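**Détection du curseur sur pochettes transparentes : masque instable avec Grukus**

**s_sharifi**
Bonjour. Pipeline Grukus, caméra fixe, tâche d'ouverture de pochettes à zip. La segmentation de la pochette décroche dès qu'un reflet apparaît sur le film : le masque se scinde en deux et l'angle estimé saute de 63 degrés d'une image à l'autre. Le planificateur rejette alors la prise. J'ai entraîné sur 2,000 images annotées, sans gain net.

**nelida.l**
La profondeur est-elle exploitable sur le film ?

**s_sharifi**
Non, trous partout. Je travaille en RGB seul. Cas type, pochette en diagonale, zip rouge, papier blanc sur table blanche :

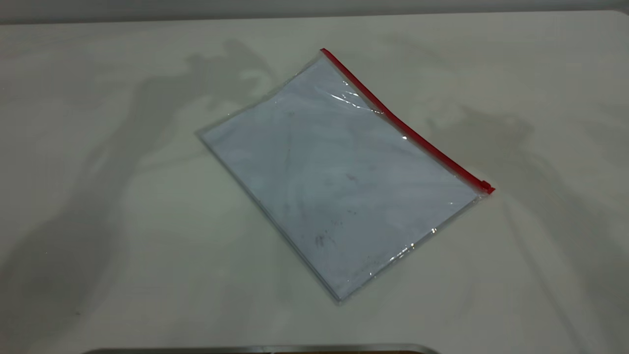
Babak Shokri déconseille de segmenter le film dans ce genre de configuration. Selon lui, mieux vaut seuiller le rouge en HSV, ajuster une droite par RANSAC et en tirer l'orientation. Le curseur se cherche ensuite aux 2 extrémités de la droite.

**nelida.l**
Pas d'accord. Le seuil couleur tient jusqu'au premier lot avec un zip bleu ou incolore. Chez Pirport, on a dû tout reprendre pour cette raison. Un détecteur de points clés (4 coins + curseur) généralise mieux.

**b_shokri**
Il généralise si les annotations suivent. Les coins d'un film transparent sur fond clair, deux annotateurs ne les placent pas au même pixel. Mesurez l'écart avant d'entraîner.

**s_sharifi**
Écart médian entre annotateurs : 10 px sur les coins. Je n'ai pas la valeur pour le curseur.

**fereshteh_f**
Vérifiez aussi les ombres portées des bras. Chez nous, le réseau s'en servait comme indice de pose. Augmentation avec ombres synthétiques, puis filtrage temporel sur l'angle (attention au repliement à 180°).

**nelida.l**
+1 pour le filtrage. Je maintiens pour les points clés.

**s_sharifi**
Je teste d'abord HSV + RANSAC, avec le curseur comme seul point appris. Branche `zip-axis`, journaux à suivre.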